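共用作業台の整理と布類の畳み方に関する調査
生活環境演習 実習報告書

報告者:Malou Thorlacius、Iqra Rajput

1. 目的
学生共用室「Gbeho」の作業台では、手芸や軽作業のあとに布類や容器が置いたままになることが多く、次に使う人が片づけから始めなければならない状態が続いていた。本実習では、台の上に残りやすい布類を対象に、畳み方と置き場所を見直し、片づけにかかる手間を減らす方法を検討した。

2. 背景
Gbehoは学生が自由に使える部屋で、作業台のほかに棚と流しがある。棚は奥行きが浅く、厚みのある布を重ねると手前に落ちやすい。4月からの利用記録ノートには「布が棚から落ちていた」「どこに戻すのか分からない」という書き込みが繰り返し見られた。一方、ハサミや糸については置き場所が決まっており、苦情はほとんどなかった。
片づけの表示は以前から棚の横に貼ってあったが、文字が小さく、布類については「棚へ」としか書かれていなかった。

3. 方法
3.1 聞き取り
利用者に対し、作業後に困ることを自由に話してもらった。聞き取りは主にRajputが担当し、夕方の利用が多い時間帯に行った。質問項目は細かく決めず、布類の扱いについてだけは必ず尋ねるようにした。

3.2 畳み方の比較
フリース、綿布、縁取りのある布の3種類について、二つ折り、四つ折り、巻く方法を試した。それぞれ棚に入れたときの高さと、取り出したときの崩れ方を記録した。畳む作業は報告者2名が交代で行い、片方が畳んでいる間にもう片方が時間を計った。

3.3 置き場所の試行
棚の下段を布類専用とし、「Stivia」と名づけた仕切り板を試作して取り付けた。仕切り板は厚紙を折って作り、底を養生テープで留めた。名称は演習班内での呼び名であり、特別な意味はない。試行は6月に行った。

4. 結果
4.1 聞き取りの結果
最も多かったのは「畳んでも形が戻ってしまう」という意見で、特にフリースについて多く聞かれた。次に多かったのは「途中のものをどこに置けばよいか分からない」という意見である。作りかけの布は棚に戻すと他の人の材料と混ざるため、台に残したくなるという説明があった。

4.2 畳み方について
綿布は四つ折りで高さが低く収まり、取り出しても崩れにくかった。フリースは四つ折りにすると折り山が膨らみ、上に別の布を載せると滑った。二つ折りのほうが安定したが、棚の奥行きに対して長さが余る場合があった。巻く方法は見た目がそろうものの、仕切り板がないと転がるため、単独では使いにくい。
縁取りのある布では、縁の部分と本体の厚みが違うため、角をそろえて畳んでも端が浮きやすい。縁を内側に入れると厚みが増し、外側に出すと波打つ傾向があった。今回の比較では、縁を外側に出して二つ折りにする方法が最も棚に入れやすかった。

4.3 台の上の状態
作業台の天面は白く、物を置くと位置がよく分かる。置き忘れに気づきやすい反面、布の細かい毛や糸くずも目立つため、片づけのあとに台を拭く手順を加えた。
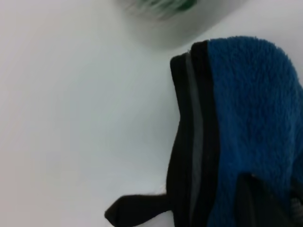
図1 白い面の上に置かれた布。青いフリース地に、灰色の筋が入った黒い縁が付いている。

図1の布では、縁が上端で小さく折れ返り、糸が数本出ている。この種の縁は棚の出し入れで引っかかるおそれがあるので、ほつれた糸を切ってからしまうことを表示に書き加えた。

5. 考察
布類が台に残る原因として、当初は利用者が片づけを面倒に感じていることを想定していた。しかし聞き取りでは、戻す場所や畳み方が分からないという答えのほうが多かった。表示を「棚へ」から「下段へ、二つ折り」に変えたところ、試行中のノートには置き場所に関する書き込みがなかった。ただし試行期間が短く、利用者の少ない時期も含まれているため、効果があったとまでは言えない。
仕切り板は厚紙製のため、フリースを詰めると横に膨らんだ。板を厚くするか、入れる枚数を制限する必要がある。作りかけの布については専用の箱を置く案が出たが、棚の空きが足りず、今回は試すことができなかった。

6. 今後の課題
・仕切り板の材料を変えて強度を確認する
・作りかけの布を一時的に置く場所を決める
・畳み方の表示に図を入れる
・糸くずを捨てる容器を台の近くに置けるか検討する

7. 分担
聞き取りおよび4.1の執筆:Rajput
仕切り板の製作、4.2および4.3の執筆:Thorlacius
その他は共同で行った。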